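Häufige Fragen: Kann das die Maschine schon?

Wir bekommen seit der Öffnung unserer kleinen Werkstatt immer dieselben Fragen, meist von Leuten, die zu Hause gerade nicht aufräumen wollen. Die Antworten stammen von Rocío Navarrete und Ezequiel Vidal. Stand: 22. Juni 2023.

Wann räumt mir ein Roboter die Wohnung auf?

Später, als es in den Prospekten steht. Ein Saugroboter fährt, solange kein Socken im Weg liegt. Den Socken aufzuheben ist eine andere Disziplin, und für die gibt es bislang vor allem schöne Videos. Achten Sie beim nächsten auf die Uhr in der Ecke. Läuft sie auffallend flott, ist das Video beschleunigt.

Und Regale einräumen, im Laden oder im Lager?

Schon eher. Ein Regal bleibt stehen, eine Schachtel hat sechs Seiten, und niemand hat sie am Vorabend heimlich umgebaut. Schwierig wird es bei allem, was durchsichtig ist, glänzt oder sich biegt. Eine Blisterpackung kann alles drei. Die Kamera sieht den Tisch hindurch, der Greifer bekommt eine dünne Kante zu fassen oder eben Luft, und auf dem Karton hinten spiegelt sich die Deckenlampe. Ein Kind von vier Jahren räumt so etwas weg, wenn auch ungern.

Rasierer im Blister, einer im unteren Fach und einer noch auf dem Boden der Zelle, dazu vier Schachteln, die oben in einer Reihe stehen: Das ist ungefähr die Größenordnung, über die wir reden, wenn wir »Regalpflege« sagen.

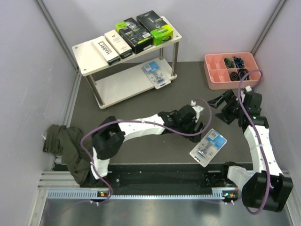

Wozu zwei Arme?

Aus demselben Grund, aus dem Sie zwei haben. Einer hält, der andere macht. Leider kommen sich zwei Arme auch doppelt so gern in die Quere, und ein guter Teil unserer Arbeitszeit geht dafür drauf, ihnen Höflichkeit beizubringen. Für reines Umstellen von Schachteln reicht einer.

Wie oft klappt es denn?

Beim letzten Durchgang im Mai hatten wir 1.489 Versuche mit festen Schachteln, Blistern und weichen Beuteln. Die Schachteln machten uns Freude. Über die Beutel möchte Ezequiel nicht sprechen. Eine einzelne Prozentzahl nennen wir ungern, denn die hängt vor allem davon ab, wie nett man die Ware vorher hinlegt. Fragen Sie jeden Anbieter danach, auch uns.

Ist das schneller als von Hand?

Nein. Wer das Fach selbst bestückt, ist fertig, bevor der Arm sich für einen Anfahrwinkel entschieden hat. Interessant wird die Maschine nachts um 3, wenn sonst keiner da ist und das Tempo keinen stört.

Kann er auch Wäsche falten?

Handtücher, mit Geduld. Spannbettlaken kann niemand falten, das ist kein Problem der Robotik.

Was ist mit Kabeln?

Kabel sind die Rache der Dinge. Sie haben keine feste Form, verhaken sich überall und gehören oft zum Roboter selbst. Im Projekt Piltis üben wir das Ablegen aufgewickelter Kabel in Fächer. Fragen Sie im Herbst noch einmal.

Kann ich so etwas kaufen?

Nicht bei uns. Wir prüfen, ob sich eine Aufgabe überhaupt eignet, und schreiben Ihnen das auf. Bringen Sie dafür die echte Ware mit, auch die verbeulte. Ein Termin dauert 90 Minuten, Anmeldung über das Formular auf der Seite »Codport besuchen«.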